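How to Check the Floor Area of a Condo Unit Before You Book

The floor area printed on a sales sheet is strata area. It can include the balcony, the air-conditioner ledge and, in some units, the void above a high ceiling. To compare two units fairly, work out the usable area of each. You need the floor plan, a calculator and a tape measure or laser measure. 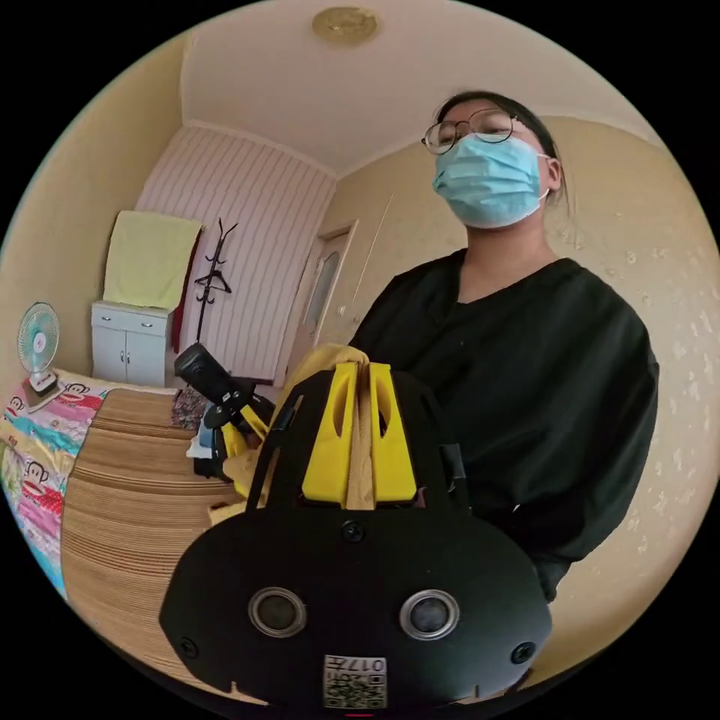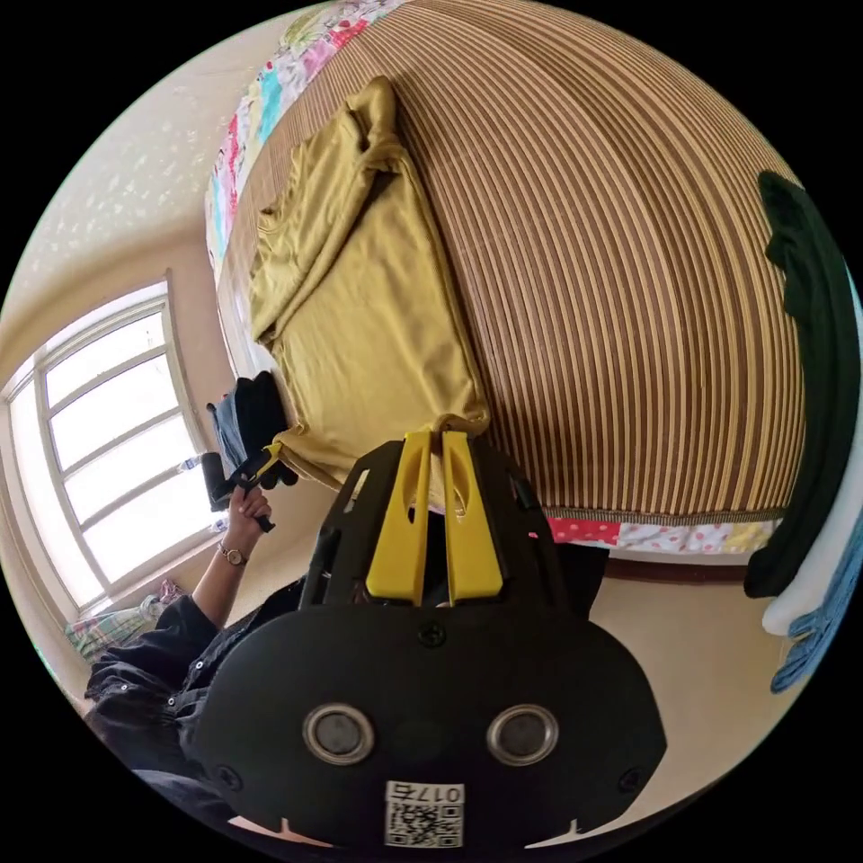 Room, bed with folded cloth (second photo).

Step 1. Get the scaled plan

Ask for the plan with dimensions in millimeters. The brochure version often has none. If only a scale bar is given, print the page at full size and check the bar with a ruler.

Step 2. List each space

Write down every enclosed space and its length and width. Measure to the inside face of the wall. For an L-shaped room, split the shape into two rectangles and add them.

Step 3. Subtract what you cannot furnish

Take off the following:

- air-conditioner ledge
- planter boxes and bay windows
- household shelter, if you will use it only for storage
- void area

Keep the balcony on its own line. At Washam Residences the type B plan lists 90 square meters, of which the ledge and void take up 3 and the balcony is listed separately.

Step 4. Check the bedrooms

Draw the bed to scale on the plan. Leave at least 900 mm on the side you will walk along. Mark the swing of the door and of any hinged wardrobe. If the arcs overlap, a sliding wardrobe is needed.

Step 5. Compare price per usable square meter

Divide the asking price by the usable figure from Step 3. Do the same for each unit on your list. Use the same rules for the balcony every time, or the results cannot be compared.

Step 6. Measure on site

For a finished unit, repeat the main dimensions in person. Show units may have thinner partitions or none at all. Note any difference over 35 mm and ask the agent for the as-built plan.

Written by Aled Bellis. Updated April 29, 2023.

Related guides

Ulla Park: Floor Plans and Unit Mix
Krishnan Court Resale Checklist
Kodine Heights: Stack Facing and Afternoon Sun
Reading a Site Plan
Maintenance Fees and Share Value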